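Tevutus Bulletin: from the practice group

Good practice for home tasks, second version

The second version of our guideline for robots which work in living rooms is now open for comments. Members of Zesport and Ustell have sent many useful remarks on the first version, and we thank them. The text has now 14 points on 11 pages, so it became shorter, and I hope it is also easier to read.

The biggest change is in the part on soft things. In the first version we wrote only about hard objects, such as cups and boxes. Clothes and cloths are more difficult: they change their shape, they hide the hand, and they hide what is behind them. Point 6 now says that the operator must keep a free view of the stand or the furniture on which the cloth is placed. Point 7 says that the arms go back to a low position before the base of the robot moves again.

We also added a point on the room. Floor lamps, stands and small tables must be written on the room sheet before the first run, together with the distance to the wall. Fruit, glass and other small items may stay on a table, because a real home has them too, but they must be on the sheet as well.
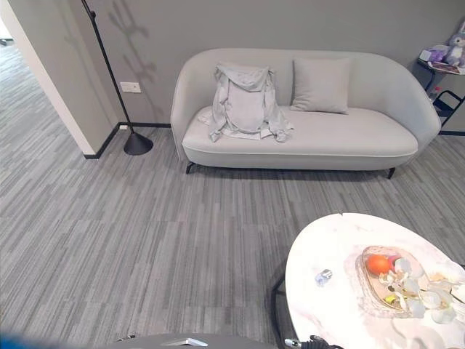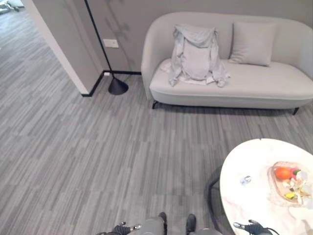
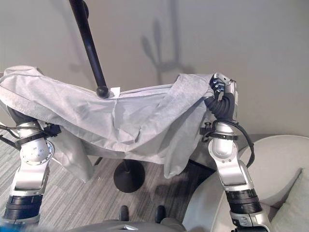
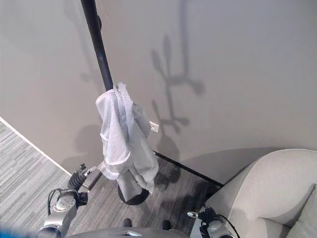
Work with a cloth in the living-room corner. Third picture: both arms at the cloth, with the pole between them.

Two questions are still open. The first is the speed of the arms near a stand that can fall. Balogun proposes a limit of 270 millimetres per second, and some members find this too slow for daily work. The second question is who signs the room sheet when the furniture is moved in the middle of a session. My own opinion is that the operator should sign it, but I would like to hear from people who work alone.

Please send your comments with the number of the point and, if possible, with your own proposal for the wording. Comments on point 16 of the old version are not needed any more, as it was taken out. We plan to close the text in December.

July 13, 2020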